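About Gasenside Laundry & Mending

Family run. Two floors, one noisy boiler, open since before the bypass went in.

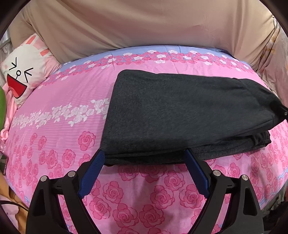
We started out as a mending counter. Nokuthula Adams took in hems and zippers at the front of the old Van der Merwe hardware store, one machine, one chair. People kept asking could she wash the thing too while she had it. So she bought a washer. Then another. The hardware store closed, we took over the lease, and the laundry side has been bigger than the mending side ever since.

What we do now: wash and fold, shirts, bedding, curtains, wool and knits by hand. Mending still, every day. Hems, zips, elbows, moth holes, buttons. No wedding dresses please, we send those to Jaltano up the hill and they do a lovely job.

Who we are

Nokuthula Adams. Owner, still does most of the darning herself. If your sweater came back and you can't find the hole, that was her.

Mpho Mthembu. Runs the wash floor and the van. Knows every driveway on the east side. Call him before 10 if you need a pickup changed, after that he's driving and wont answer.

Plus 5 part-timers, mostly students from the college, so faces change in May.

How it works

Drop off at the counter or book the van. Everything gets a paper tag, pinned not stapled. Regular wash is back in two days. Hand wash takes four. Mending depends, ask.

Minimum order for the van is 102 in store credit or one full bag, whichever is easier. Prarkus cards accepted, cash fine, no checks any more sorry.

We use one soap, unscented. If you want the scented stuff bring your own bottle with your name on it and we'll keep it on the shelf.

Some things people ask

Do you do shoes? No.

Do you do sleeping bags? Yes, synthetic only. Down goes out to a specialist and takes longer.

Lost a sock? There is a basket by the door. Have a look.

Where did the drive-thru window go? Leaked. Bricked up. Use the side door, it has a bell.

The building

900 square feet upstairs, a bit more below. Upstairs is mending and the counter. Downstairs is machines. New dryers went in last year and the floor had to be redone first, wich is why we shut for three weeks. Thanks for waiting on us.

Parking in back, enter from the alley. Ring 588 on the gate keypad and someone will buzz you in.

Page last updated 2023-05-11. Prices are on the price page.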